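Bench Notes: two sets of fingers, one slice of pizza

Hello again from the back bench! Last month I promised a finger comparison, and it took me most of June to get to it, mainly because Aurélien kept finding new things he wanted in the test. We ended up with two candidates. The Wernel fingers are slim and smooth and came with the gripper. The Furkis ones are wider, with a grippy textured face, and they cost us 14 dollars a pair plus shipping.

The rules were simple. Pick up a toy, carry it over to a plastic bin, let go. I ran each pair 100 times with the same speed and the same starting pose, and Éabha wrote down every miss (she is much stricter than I am about what counts as a miss, and we argued over a few of them).

I went in rooting for the Wernels. They're light, they get into tight spots, and on anything chunky they did great. Flat stuff was a different story. The play-food pizza slice has a fat crust on one side and not much at the point, and if the slim fingers came down even slightly turned, the whole thing spun and shot off across the mat. Bahman spent a good part of one evening crawling around under the table with a flashlight.

The wide pair was slower to set up. You have to redo the fingertip offset in the Rizk controller, and I typed it in with the wrong sign the first time, so please check yours before you hit go — mine went straight for the mat. Once that was fixed, though, they were so much calmer! They grab the slice by the crust and it stays put. The downside is bulk. With the fingers closed they block a fair bit of what the wrist camera sees right in front of the tips, and Ifeanyi had to move his crop up and retrain on the 1422 clips we'd already labeled before the numbers settled down.

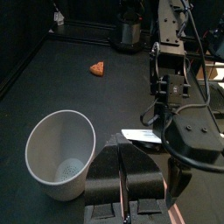
The bin gave us more trouble than I expected, too. If you release too close to the rim, the toy can land on the edge and tip back out, so we now go a little past the near side before opening. Dolores suggested that one after watching me fail at it through an entire cup of coffee.

So the wide fingers are staying on for now, and the slim ones are in the drawer marked Grinano if anybody wants to borrow them. Next up is the soft stuff: sponges, socks, and a very floppy felt fried egg. If you've had any luck with felt, please write to me, I could use the help.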